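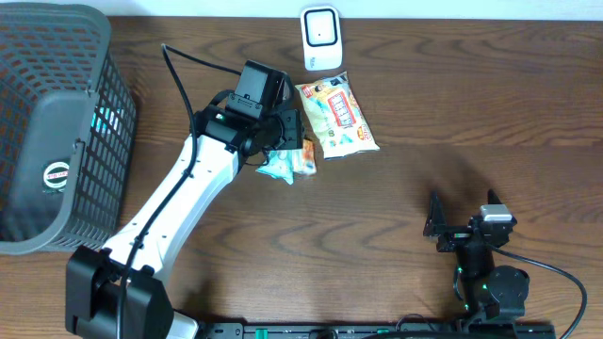 Chapter 7: Wood as a Working Material

Category: Materials and Methods > Course Texts

Reading time: 14 minutes

We use cookies to remember your place in the chapter and to measure how our course pages are used. By continuing to read, you accept our cookie policy.

7.1 Introduction

Wood is among the oldest materials in regular human use, and it remains one of the most common. It is cut, dried, shaped, joined, and finished in nearly every country, by small workshops and by large mills. A student who has already studied metals and ceramics in the earlier chapters of this book will find that wood behaves differently from both. A bar of steel has much the same strength in every direction. A board does not. Its strength, its movement, and its appearance all depend on how the fibers lie within it, and the fibers lie as they do because a tree once stood upright and grew outward year by year.

The present chapter deals with the structure of wood and with the effects of that structure on the finished board. Chapter 8 takes up joints and adhesives. Readers who intend to go directly to the workshop exercises should complete Sections 7.2 through 7.4 first.

7.2 How a Tree Lays Down Wood

A tree grows in thickness from a thin layer of living cells just beneath the bark, called the cambium. Cells formed on the inner side of this layer become wood. In climates with a marked cold or dry season, growth is fast at one time of year and slow or absent at another. The cells formed during fast growth are usually large and thin-walled, and are known as earlywood. Those formed later in the season are smaller and denser, and are known as latewood. The contrast between the two produces the growth rings seen on the end of a log.

In many tropical species the rings are faint or missing. Where there is no strong season, growth may continue with little change for long periods, and the end of the log shows an even surface. Students should not assume that a missing ring pattern means a young tree.

The outer part of the trunk, which carries water, is the sapwood. As the tree ages, the inner part ceases to carry water and becomes heartwood. In many species the heartwood is darker, owing to substances deposited in the cells. These substances often make the heartwood more resistant to decay and insects. Sapwood of nearly all species should be treated as perishable.

7.3 Grain and Figure

The word "grain" is used loosely in the trade, and the student will meet it in several senses. In this book, grain refers to the direction of the fibers relative to the length of the board. The pattern visible on the face of the board is called figure. A board may have straight grain and a lively figure, or the reverse.

Figure depends largely on the way the log was sawn. In plain sawing, also called flat sawing, cuts are made along the growth rings at a shallow angle. The rings then appear on the face as nested arches or pointed curves, with longer lines running along either side. In quarter sawing, the cuts meet the rings at or near a right angle, and the face shows close, parallel lines. Plain sawing wastes less of the log and yields wider boards. Quarter sawing takes more labor but gives boards that move less across their width.

Color may also vary within one board. Mineral deposits, uneven drying, and the border between heartwood and sapwood can all leave streaks. Buyers sometimes reject streaked boards for fine work, though the streaks seldom affect strength.

7.4 Moisture and Movement

Freshly cut wood holds a great deal of water. Some of it lies free in the cell cavities, and the rest is bound within the cell walls. As wood dries, the free water leaves first, and the board changes very little in size. Once the free water is gone, further drying draws bound water from the walls, and the board begins to shrink.

Shrinkage is greatest in the direction that follows the growth rings, smaller in the direction that crosses them, and very slight along the length. A plain-sawn board tends to cup for this reason, with the edges rising on the side that faced the bark. Wide surfaces, such as tabletops, must be fastened so that they are free to widen and narrow with the seasons.

For indoor furniture in a heated building, the workshops consulted for this edition dry their stock to between 7 and 12 percent moisture content. Augustina Agyeman, who supervised the drying trials at the Talta yard, recommends that boards be left in the room where they will be used for 14 days before any final planing. Her notes appear at the end of the chapter.

7.5 Density

Density is the mass of a given volume of wood, and it is normally stated together with the moisture content at which it was measured. It is the best single guide to hardness and strength, though it says little about ease of working. The sample block used in Exercise 7.1 has a density of 605 kilograms per cubic meter at 12 percent moisture content. Students should record their own result before consulting this figure.

Terms Introduced in Sections 7.1 to 7.5

Cambium, earlywood, latewood, sapwood, heartwood, grain, figure, plain sawing, quarter sawing, bound water, density.

Text prepared by Adom Ankrah and Morven Kinnear. Section 7.4 revised by Kwesi Akpalu.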